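Tươi Tăng
August 7, 2022

1/ Spent the whole afternoon teaching a robot to pick up clothes hangers, by which I mean I picked up clothes hangers, over and over, with a hand-held gripper. 254 demos so far and I'm still having a great time!

2/ We call the project Kernau. You squeeze the gripper yourself, the camera on it records, and the arm learns from that later. So much nicer than driving the arm by joystick, which is what we did back in March (my thumbs remember).

3/ Today's hanger is the flat beige kind with gray non-slip strips. I come in over the long bottom bar with the pads open, then close.

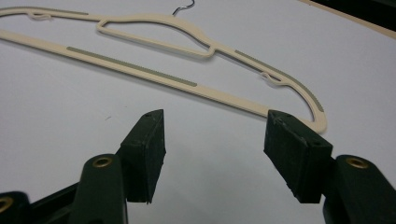
4/ Where to grab? I started out going for the shoulder, but those little strap notches make me fussy about placement. The straight bar is way friendlier, and I love that the strip there is ribbed.

5/ Also a fun one: my first 21 demos were too fast. I watched them back and you can hardly tell when I decided to close. Slowed down, paused a beat before each squeeze, and now they're so clean.

6/ Goal is 800 by the end of the month, then we train and let the arm at Stodthorpe try it. Each demo takes about 2 breaths. Hangers on a rail come next and I can't wait, that hook is going to be a whole adventure.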